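Sovum Home Notes
Bedrooms and linen: folding knitwear and coloured cloths on a made bed

Last revised Wed 11 May

A bed is the largest clear flat surface in most homes and it stands at a workable height. For anything wider than a kitchen worktop it is the sensible place to fold. It is also soft, which changes the method slightly. The notes below cover preparing the bed, folding small and medium pieces on it, and keeping dark or bright dyes off pale covers.

1. Preparing the surface

Make the bed first. Pull the duvet or top cover towards the foot until the large creases have gone; small wrinkles do not matter. Push the pillow up to the headboard and move any bolster to the long side, where it acts as a stop and keeps folded items from sliding down between the mattress and the wall. Leave the near half of the bed clear.

Work from the side with the most floor space. If a wardrobe stands close to one corner, check that its doors can open fully before starting, as folded pieces are best put away one stack at a time.

A plain cover is easier to work on than a patterned one. Edges show clearly against it, and so do loose threads. A red piece on a light blue duvet can be squared up by eye.

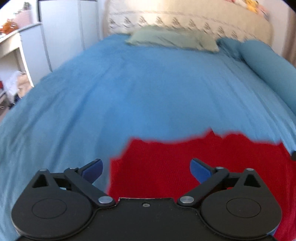
Knitted items need more support than woven ones. Lift them with both hands under the bulk of the fabric and set them down; do not drag them across the cover, as the loops catch on buttons and zip pulls. If an edge is ragged or has curled, leave it until the piece is lying flat, then ease it out with the side of the hand. Do not pull on the corners. A knit pulled at the corner while damp will dry with a point in it.

2. Folding

Small cloths and squares:
Lay the piece flat with one edge parallel to the edge of the bed.
Smooth from the centre outwards.
Take hold of the far edge near each corner and bring it towards you until the edges meet.
Turn the piece through a quarter and repeat.
Press with the flat of the hand. Air is held longer on a mattress than on a table, so allow a few seconds.

Knitwear:
Lay face down.
Fold each side in by a quarter of the width, sleeves flat along the back.
Fold up from the hem in two or three turns, depending on the depth of the shelf.

Long scarves are folded end to end twice and then rolled. Keep the roll loose. The Kelmendi shelf boxes listed on our storage page take 12 rolled scarves to a layer, and a tighter roll gains very little room.

To pick up a single layer from a soft surface, pinch a small fold near the middle of the edge and raise it slightly before sliding the other hand underneath. Taking a larger handful brings the bed cover up with it and the smoothing has to be done again. The same pinch works for separating two pieces that have clung together – hold the lower one down with the palm and lift the upper one slowly.
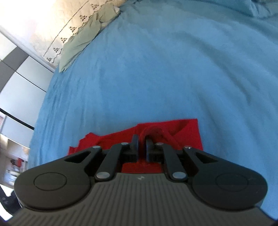
3. Colour transfer

Strong reds, navy and black can mark a pale cover if they are put down damp. Test any new item before it goes on the bed. Press a white cotton cloth, wetted and wrung out, against an inside seam for 45 seconds. If the cloth picks up colour, wash the item separately and test again. Dry transfer is less common, but a new item should not be left overnight on pale bedding.

If a mark does appear, rinse from the back of the fabric with cold water and keep it out of the tumble dryer until the mark has gone. Heat sets most dyes. Quilted covers with embroidered borders should be treated with a barely damp cloth and blotted, keeping clear of the stitching, as some embroidery threads are not colourfast themselves.

4. Putting away

Heaviest pieces go at the bottom, with the folded edge facing out. Keep stacks of knitwear to six at most on an open shelf and four in a drawer. Bright colours are best kept out of direct sun, so use the side of the wardrobe furthest from the window. Wool going away after March should be washed first and stored in a closed cotton bag, with cedar or lavender renewed each year.

Plump the pillow, return the bolster to its usual place and shake the top cover once to clear lint. On brushed cotton a dry rubber glove lifts whatever is left – wipe in one direction only.

See also: Airing a mattress; Nastness drawer dividers, sizes and fitting; Removing pilling from wool.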